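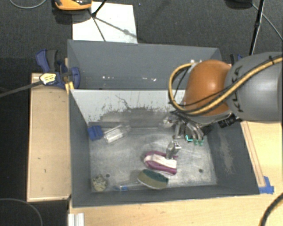

*gray bin, divider toward the back, scuffs and all*

## Thread: dividers in storage bins, yes or no??

**mudroom_meg**
ok so we moved to Bunilwood in July and the garage is a disaster. 4 kids, two dogs, every sport there is. I want to get everything off the floor and into big bins. Question is do I pay extra for the kind with a divider or just get open ones and throw it all in. Husband says dividers are a waste. I say he's never had to find a shin guard at 7 am.

budget is tight-ish. Cirko wants 297 for a set, delivered. seems like a lot for bins

**oldpegboard**
Open bins. Every time. Dividers always end up in the wrong spot. You buy a bin for soccer stuff, then somebody takes up hockey and nothing fits and the divider goes behind the water heater forever.

**tansy_r**
Disagree. Had open bins for years and the bottom half was basically a landfill. Found a library book in there. Overdue charge was more than the book.

Two sections is the sweet spot imo. Small one in back for stuff you hardly touch (pump, spare laces, bike lights), big one in front for daily junk. More than two and the kids give up on it.

**mudroom_meg**
ooh small back big front, I was picturing an even split

**tansy_r**
even split is no good, neither side fits a helmet

**Filippos Tsolakis**
I did a whole wall of this last winter so let me save you some money.

- Measure your biggest thing first. For us it was goalie pads. Bought the bins before I measured, had to return all of them
- Don't put them right on concrete. Couple of boards under is fine
- Slanted divider beats a straight one if you can get it, small stuff slides down to where you can reach
- Skip lids. Lids just become shelves, then you can't open the bin

Cirko set is ok, not great. Dornen ones are heavier. I'd go Dornen if you have dogs.

**oldpegboard**
Slanted eats up floor space in the bin tho. You're paying for room you can't use.

**Filippos Tsolakis**
You lose a little. I'll take it over digging with my arm in up to the shoulder

**oldpegboard**
Hooks. Nobody digs with hooks. Hang the bags on the wall, done, costs you 30 bucks.

**quiltsandkilts**
hooks are great until a wet hockey bag pulls the drywall out, ask me how I know

**oldpegboard**
You have to hit the stud

**quiltsandkilts**
I hit the stud!! the bag weighed more than my kid

**mudroom_meg**
lol ok. we do have some bare studs on the one side so maybe hooks there and bins along the back wall?

what about cleaning. The ones we had at the old house got this black crud in the bottom that never came off

**tansy_r**
Rubber soles do that, and bike tires. Baking soda paste, leave it 10 min, scrub. Gets most of it. The rest I just live with, it's a garage.

**jpeel_down**
Please do NOT use steel wool on a painted bin. Took the paint right off mine and then it rusted. Soft brush only.

Also label them. Marker straight on the bin wears off, use the tape kind of label and put it on the front not the top.

**Filippos Tsolakis**
Seconding labels. My youngest can't read yet so hers has a drawing of a ball. Works better than the words do for the older two

**oldpegboard**
Labels are how you end up with a bin marked SOCCER full of extension cords.

**tansy_r**
who hurt you

**mudroom_meg**
one more question then I'll quit bugging you all. Neighbor got a quote from Katsaros for a full built in system, cubbies, bench, sliding drawers. They came out and measured and everything. $3,966. Is that nuts or is that normal now

**jpeel_down**
Normal for built in. Still nuts.

**quiltsandkilts**
we did built ins and I do love the bench. but you can't take it with you and the cubbies are the wrong size as soon as the kids grow. ours are full of recieipts and dog leashes now

**Filippos Tsolakis**
For that money you could do bins, boards, hooks, labels and have plenty left over. Start with two bins, see how they do for a month, then buy more. Dont get the whole set up front.

**mudroom_meg**
yeah that's kind of where I'm landing. two divided ones for the daily stuff, one open one for balls since balls don't care. Hooks on the stud side.

husband says he "always wanted hooks". he did not

**oldpegboard**
Smart man. Get the coated ones so they don't scratch the bikes

**tansy_r**
post pics when its done, I want to see if the shin guards survive

**mudroom_meg**
will do. still missing one from before the move btw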